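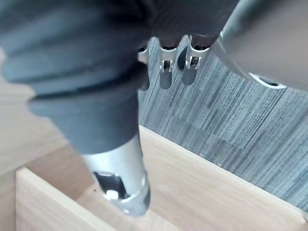 Gerken storage room, low cabinets: check sheet 2, Sunday

1. Doors and hinges. Each door opens fully without lifting or scraping. Comment: tighten any loose hinge screw by hand – no power tools.

2. Shelf. Level, pegs fully home. Comment: spare pegs are Bako type, order code 143.

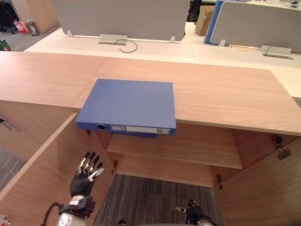 3. Worktop. Edge band firm along its whole length, no binders left overhanging the front. Comment: return them to the shelf, spine outwards.
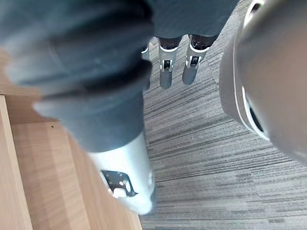
4. Floor clearance. Keep the carpet in front of the cabinets free of cables and boxes. Loose cuffs like the blue-grey ones can catch on a low door corner, so close both doors before walking past. Comment: carried over from the Usach sheet, item 13.

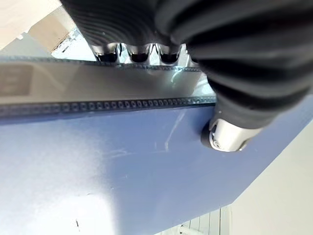
Can a cabinet be used while a hinge is awaiting repair?
Only with the door taped shut and a Grullby defect tag on the handle.

5. Sign off and file with the room log.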